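Feb 7, 2019

Tidying up the food prep things today, mostly so Victor Nyanda stops asking me where the bamboo board has got to. It was in the bottom drawer with the Broltport samples, under a tea towel, and it's fine apart from the handle, which wants a drop of oil or a new screw (I'll look properly later). The printing on it has gone very faint - can't say I mind, it was never a pretty logo.

Oranges: bought a net of 5 from the shop on the corner and they're much better than the July lot, which went to mush as soon as you looked at them. Slices want to be thick enough to pick up with a fork without tearing. I've settled on 6 mm and written it on the inside of the cupboard door. Thinner ones look lovely but they curl up by lunchtime!

Laid it all out on the brown table, board in the middle with the yellow fork and three slices on it, cup rack off to the right. 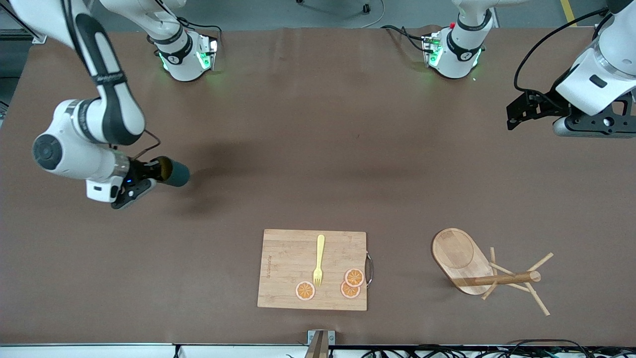
I'd still like a second fork in another colour, the Ikard set has a nice green one if anyone remembers who borrowed it. Also the rack needs a wipe round the rim, crumbs get in there and stay. Peel goes in the food bin please, not the paper one. More oranges on the Panyasiri order, and kitchen roll.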